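# 你借钱给朋友，利息是怎么冒出来的？

前几天我侄女问我，银行的钱是不是都是从墙里长出来的。我笑了半天，可是笑完一想，我小时候也是这么以为的！大人把一张卡片插进墙上的机器，机器哗啦哗啦吐出钱来，那不就是墙里长的嘛。

所以今天我想跟你聊聊借钱这件事。不用怕，没有难算的题，顶多用到乘法（要是你还没学乘法，跳过去也行，照样看得懂）。

## 先从四块糖讲起

假设你有4块糖，同桌一块也没有，他特别想吃。你把4块糖都借给他，他说下个月还你。

到了下个月，他还了你4块糖。好，公平，谁也没吃亏。

可是你想啊，这一个月里你自己一块糖都没得吃。有一天下午你馋得不行，翻遍了书包，里面什么都没有。你心里会不会有一点点不舒服？我肯定会。于是下一次同桌又来借，你就跟他商量：“我借给你4块，你还我5块，行不行？”

多出来的那一块，就叫**利息**。原来的那4块，叫**本金**。

这两个词你先记住，后面还要用好多次。我记“本金”的办法是想成“本来的金子”，虽然是糖不是金子，反正好记。

## 银行其实是个中间人

你大概会问：那我为什么不直接找邻居借，非要找银行呢？

我给你编一个小镇，叫它Kereama好了。镇上有一家小银行，名字叫Lendden。Kereama的人每个月发了工资，花不完的那一部分就存进Lendden。存钱的人很多，每人放一点，合起来就是一大堆。

另外有一些人正好缺钱。面包师傅想买一台新烤炉，新烤炉很贵，他手里的钱不够。他就走进Lendden，说：“我想借一笔钱，以后每个月还一点。”

Lendden把大家存的钱借给面包师傅，面包师傅还钱的时候要多还一些利息。这些利息，一部分付给存钱的人，一部分银行自己留着，用来付员工的工资、交电费，还有应付那些借了钱还不上的倒霉情况。

你看，墙里没有长钱。机器吐出来的钱，是有人存进去的。

## 我小时候欠的那笔债

说到这里我得坦白一件事。我九岁那年，在学校门口的小店看中了一个滑板，要33块钱。我的存钱罐里只有一堆硬币，差得远。我就去找我哥借。

我哥这个人啊，当哥哥当得很有生意头脑。他说借可以，每个星期要多给他一块钱，一直给到我还清为止。我想都没想就答应了，抱着滑板高兴得满院子跑！

结果呢，我每个星期的零花钱是三块。给他一块利息，剩下两块，我又忍不住买了冰棍。一个星期一个星期过去，我给了他好多个一块，可是欠他的那33块一点都没少。我当时气得直哭，觉得他骗我。他没骗我，是我自己没算过。我一直在还利息，本金动都没动。

后来还是我妈看不下去，帮我画了一张表贴在冰箱上，左边写“欠多少”，右边写“还多少”。从那以后我先还钱，再买冰棍，左边的数字才慢慢变小。

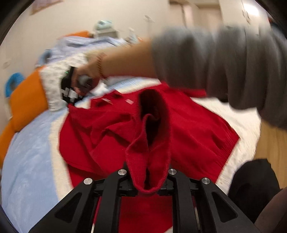

有个叫Jirayu Chaiyaporn的小读者给我写信，说他觉得利息应该取消：“借东西就是帮忙，帮忙为什么还要收钱？我借橡皮给别人从来不收。”

这封信我读了好几遍，写得真好。我给他回信说，朋友之间借橡皮，当然不用收。你认识他，知道他会还，再说一块橡皮少用一天也不要紧。可是如果是一个完全不认识的人，要借走你全部的零花钱，一借就是好几年呢？你得等很久，还要担心他忘了还、还不起。利息就是补给你“等待”和“担心”的。

当然啦，利息收得太高就不对了，那是欺负人。所以很多地方的法律会规定，利息最多能收多少。

## 利率：借钱的价签

商店里的东西都有价签，借钱也有，借钱的价签叫**利率**。它一般用百分数来写。

百分之十是什么意思呢？就是借100块，一年要多还10块。借200块，一年多还20块。就这么简单，我没骗你。

现在来看一个真正一点的。Kereama镇上有两家店，都卖同一种自行车，店名一个叫Evico，一个叫Zitis。

- Evico说：现在一次付清，455块。
- Zitis说：不用一次付清！每个月付57块，付12个月就行。

57块听起来比455块小多了，对不对？很多人一看见小数字就心动了。我们来乘一下：57乘以12，等于684。

684块！同样一辆自行车，多付了229块。这229块就是你“慢慢付”的代价。

我不是说Zitis是坏人开的店。也许有个姐姐每天要骑车去很远的地方打工，她现在拿不出455块，可是没有车她就去不了。对她来说，多付一点、早点骑上车，说不定很划算。也许你只是想要一辆新车，旧的还能骑，那就可以先攒一攒。

要紧的是，付钱之前把那道乘法做了。别只看每个月多少，要看**加起来一共多少**。我九岁的时候要是会这一招，能多吃多少冰棍啊！

## 利息还会生小利息

最后讲一个有点吓人又有点好玩的东西，叫**复利**。

比方说你欠了100块，利率是百分之十，一年以后一分没还，就变成欠110块。第二年呢？利息要按110块来算，是11块，所以变成121块。第三年按121块来算，又多了12块1毛。每一年长出来的都比前一年多一点，像滚雪球，越滚越大。

欠钱的时候，这个雪球追着你跑，挺讨厌的。可是存钱的时候，雪球就是你的了！你存进银行的钱生出利息，利息留在里面不拿出来，它也会跟着生利息。生得很慢，慢得你想打哈欠，但是放上很多年，就会多出不少来。

## 回家可以试试的小游戏

找家里人陪你玩一次“家庭银行”。准备一些纽扣或者豆子当钱，你当银行，让爸爸妈妈来借。你们先说好三件事，写在纸上：

1. 借多少颗豆子
2. 什么时候还
3. 一共还多少颗

写好以后两边都签上名字。这张纸就叫借款合同，大人借钱的时候也要签，只不过他们那张长得多，字也小得多（我每次读都要戴眼镜）。

玩的时候你可以故意把第三条写得很过分，比如借五颗还五十颗，看看你爸会不会发现。我侄女就这么干过，我没仔细看就签了，现在还欠着她一大碗红豆呢。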